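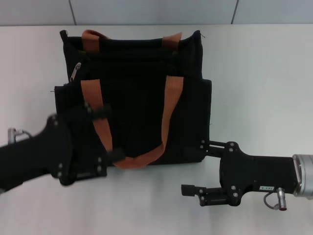 Thu 28 November. Tote bag week at Warthorpe. The task is to put something in the bag, then pick the bag up by its handles. I drive both arms by remote, Lahcen Gaber resets the table.

Straps are the hard part. A box stays where you left it. A strap folds over itself and you have to decide which bit to grab before you move, or the demo is full of dithering and the policy learns to dither.

We got 16 demos before lunch and I threw out 9. Mostly me closing the fingers too early.

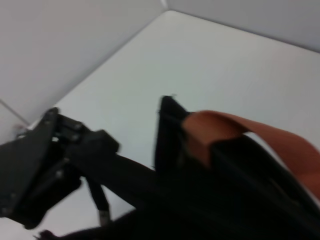
Wrist views matter more than I thought back in February. When I replay a bad demo from the head camera it often looks fine. From the wrist you can tell I was guessing.

Lionel Carré wants 100 good ones by the end of next week. He also wants both hands used every time – one to steady the bag, one to do the work. I've been lazy about the steadying hand.

Small thing for anyone else doing this: stop and rest your arms. After almost 15 in a row my hands get jerky and it shows in the recordings.

Tried Lahcen on the controls for a few. He's slower than me and his demos are cleaner. Swapping jobs after the break.

Still no name for the dataset. Lionel likes Edet. I don't mind.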